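Pultruded Profile Pull-Out Data, Grivitz line
README, revised 2 December 2017
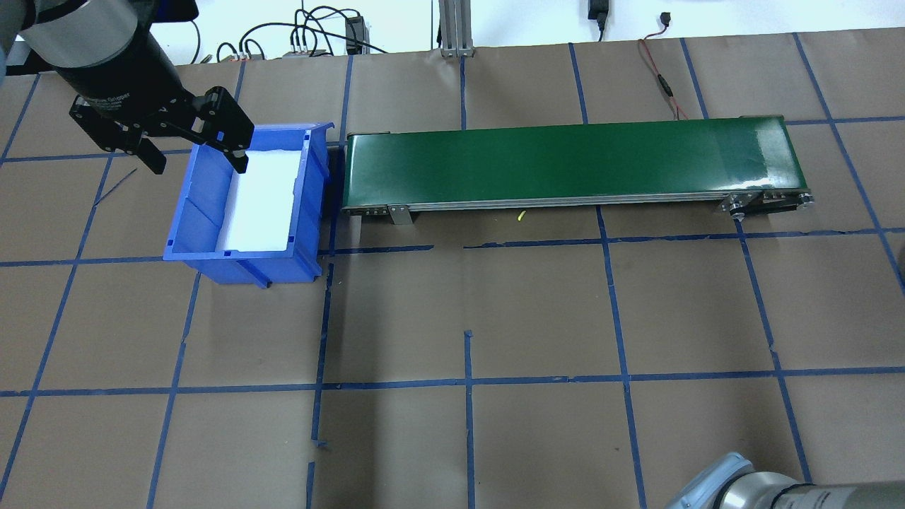
Blue storage bin on brown kraft paper.

Contents

The set holds 396 pull-out tests on glass/polyester flat bar from the Grivitz line. Resin is Adico on every row. Raw load curves are in curves/, one text file per specimen, and results.csv has the peak loads and failure modes.

What it may be good for

Comparing one batch with another on the same fixture. I would not use it for design values. The supplier's sheet for this bar claims a bond strength that we did not reach once, and I can't tell whether the sheet or our fixture is at fault. Seidel ran 50 repeats in May and got numbers closer to ours, but they used the same grips, so I don't take much comfort from that.

Known problems

Pull speed was not logged before specimen 1702. The numbering has gaps and stops at 3032; it follows the shop tags, so don't read a sample size into it.

Fiber content is the line operator's set value. No burn-off was done. Treat that column as a wish.

"Mode B" covers both surface peel and mat tear. Pleter wants them split. Someone would have to look at the broken ends again, and the older ones were thrown out.

Units are kN and mm. Blank means not measured, zero means zero.

Corrections to Thu Từ, with the specimen number please.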